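4.2 Flexible packaging in the sorting task

Households in the study sorted their dry waste at home for 30 days and brought it to the Bozsik site, where it was weighed and sorted again by hand. Cartons, cans and bottles caused little disagreement between the two sorters. Film wrappers did. Of the 300 wrappers set aside for a second look, 81 were placed in different bins by Vincze and Oyelaran, who worked without seeing each other's sheets.

Most of the disputed items were outer wraps from multipacks. They are light, they crumple, and once torn they no longer show the full label. Figure 3 shows a clear wrapper with an orange-red band on which "8PC" can be read. The top corner is torn and jagged, and part of the film is bunched into a ball. 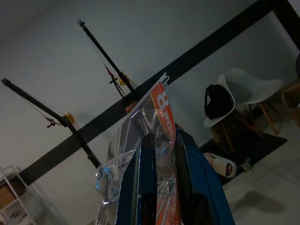 Figure 3. Crinkled transparent wrapper with a printed band.

How should a wrapper be sorted when the recycling mark is missing? We placed it with mixed film if it was clear or mostly clear and had no foil layer, and with residual waste in all other cases.

This rule was written down after the first round and applied to everything that came later. It follows the practice Szekeres used in the Trestley survey, except that he also kept a separate bin for printed film. We dropped that bin. Many wrappers are printed on one side only, and the sorters could not agree on how much ink should count.

Food residue was recorded but did not change the bin.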